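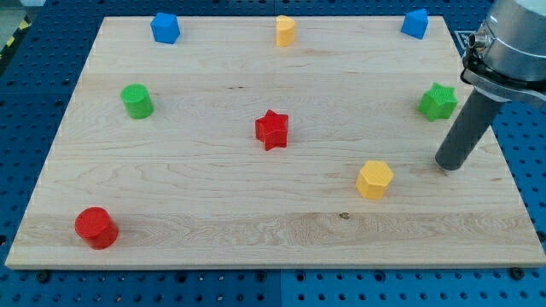

Dridgate toy library adds shape block sets to loan list

Aug 1, 2021
By the Dridgate newsroom

The Dridgate toy library has added small plastic shape blocks to its loan catalogue, following a trial that began in April. The sets are listed under sorting and early geometry and can be borrowed for 2 weeks at a time.

The blocks are solid forms in bright colours. Shapes include a green cylinder, a block with a pentagonal cross-section in blue, a rounded D-shaped piece in yellow and five-pointed stars in red and green. Colour and shape are not tied to each other, so the same pieces can be sorted either way.

The library has 95 sets in circulation across its Dridgate and Buvanar branches. Each is catalogued as a single item, and pieces are checked against a card in the lid of the tub when the set is returned. A missing piece does not attract a fee the first time. Replacement pieces are supplied by Flinetti, which holds the library's parts contract.

Loans of sorting and construction items reached 914 in the last financial year, up from 534 the year before. The library attributes most of the rise to the Buvanar branch, where opening hours were extended to include Saturday mornings.

The catalogue notes recommend using the blocks on a flat, pale surface with the pieces spread well apart. A light maple board is suitable – the colours stand out against the timber and the grain does not interfere with the outlines. Patterned rugs and tablecloths are not recommended for younger children, who may have difficulty picking out the edges of a shape.

Three activities are printed on the card. The first is sorting by colour. The second is matching each block to an outline traced on paper. In the third, intended for older children, a block is turned onto a different face and the new outline is compared with the old one. The card lists the cylinder as the starting point for this activity, as it gives a circle from above and a rectangle from the side.

The sets are not suitable for children under three. Blocks should be washed in warm soapy water and air dried before return. They should not be put through the dishwasher.

A second group of sets will go to the Hrynyshyn Street branch once shelving there has been replaced. Members can place a hold at either of the current branches or through the online catalogue. The limit is one set per household.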